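Februar, kurz vor Mitternacht

Die Umstellung der Telefonanlage ist durch. Ich schreibe es lieber heute noch auf, nächste Woche weiß ich die Reihenfolge nicht mehr. Um halb sieben war ich im Büro, Kaffee aus der Kanne vom Vortag, dann bis zum Mittag nur Listen abgeglichen.
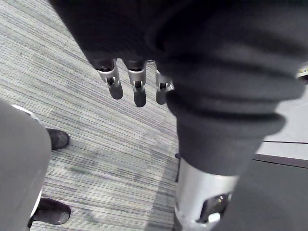
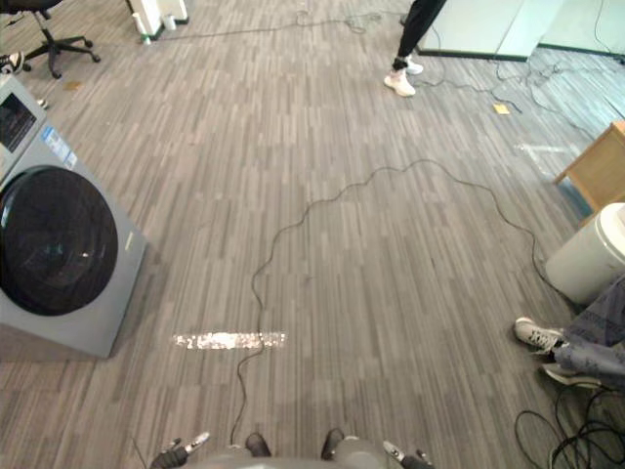 Vormittag: Rufnummern

Insgesamt 1.255 Nummern mussten von der alten Anlage zu Clureo in die Cloud. Die meisten waren schon gestern Abend eingespielt. Übrig blieben 12, die beim alten Anbieter unter einer falschen Kundennummer liefen. Catarina hatte das im Januar gemeldet und nie eine Antwort bekommen. Heute hat sie vier Mal angerufen, beim vierten Mal hatte sie jemanden am Apparat, der die Zuordnung ändern durfte. Um 11.20 Uhr waren alle Nummern da.

Ich habe währenddessen die Warteschleifen gebaut. Die Oberfläche von Clureo ist ordentlich, nur die Ansagen muss man einzeln hochladen, und jede wird danach noch einmal umgerechnet. Bei der Ansage für den Kundendienst fehlte am Ende eine halbe Sekunde, man hörte »Bitte haben Sie einen Moment Gedu«. Zweimal neu hochgeladen, dann Stille ans Ende gehängt, dann ging es.

Nachmittag: Standort Trindade

In Trindade sitzen die meisten Leute, die wirklich den ganzen Tag telefonieren. Washington Bastos hat dort die Umstellung begleitet. Er wollte die Kollegen in drei Gruppen umhängen, ich wollte alle auf einmal. Wir haben es so gemacht, wie er wollte, und das war besser. Bei der ersten Gruppe kamen Anrufe an, aber man hörte nur eine Seite. Die Firewall ließ einen Teil des Portbereichs nicht durch. In meinem Plan stand der Bereich richtig, in der Freigabe, die ich im Dezember beantragt hatte, fehlte die letzte Zeile. Mein Fehler. Eine Dreiviertelstunde Verzug.

Gruppe zwei und drei liefen ohne Störung. Washington hat mir danach eine Liste geschickt mit allem, was den Leuten aufgefallen ist: Klingelton zu leise, Kurzwahlen weg, im Adressbuch stehen die Nachnamen vorn. Die Kurzwahlen mache ich morgen zuerst.

Abend: Nirkness und das Abschalten

Die Anbindung an das Kundensystem Nirkness war der Teil, vor dem ich Respekt hatte. Wenn ein Anruf kommt, soll sich der Kundensatz öffnen. Im Test ging das immer. Heute ging es bei deutschen Nummern, bei portugiesischen nicht, die führende Doppelnull wird von Nirkness anders gelesen als das Plus. Ich habe eine Regel eingetragen, die das vor der Übergabe umschreibt. Ob das auch bei unterdrückten Nummern sauber bleibt, habe ich noch nicht geprüft.

Kurz nach neun haben Catarina und ich die alte Anlage heruntergefahren. Sie hat das Passwort eingegeben, ich habe bestätigt. Der Lüfter lief noch eine Weile nach. Der Wartungsvertrag mit Lostason endet erst im Sommer, so lange bleibt das Gerät im Schrank stehen.

Offen für morgen: Kurzwahlen, Klingelton, unterdrückte Nummern, Faxweiterleitung für die Buchhaltung. Die Faxweiterleitung habe ich heute dreimal verschoben. Außerdem muss ich meine Stunden eintragen.

Zu Hause Brot mit Käse gegessen und den Wecker auf sechs gestellt.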